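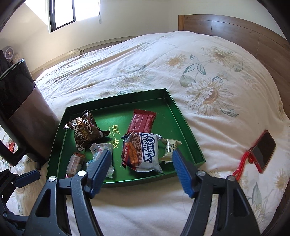 Figure 3. Individually wrapped snacks kept in an open green box lid, Lilville site.

4.2 Snacking outside the kitchen

Respondents in Lilville and Silomlow kept a food diary for 16 days. Of the 515 diaries issued, 400 were complete enough to code. An eating event was assigned to the kitchen, the living area, the bedroom or "other," following the Kadside scheme. Events with no stated room were dropped.

Bedroom events were short and mostly involved packaged food. They were more frequent in one-room rentals, where the bed also serves as seating -- a pattern that the Mfinanga survey did not separate from late-night eating. We therefore coded time of day and room independently. Hot drinks were entered as their own event unless the diary listed them on the same line as food.
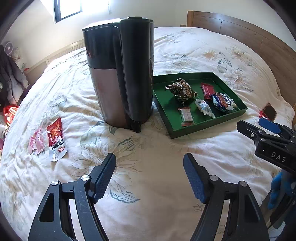 Figure 4. Electric kettle and tray of wrapped snacks on a bed, Lilville site.

Agreement between the two coders was lowest for drinks, and 11 diaries were recoded after discussion. Most disputes concerned tea taken with a single biscuit or candy. Portion size was not estimated for these entries, and they are excluded from the energy totals in Section 5.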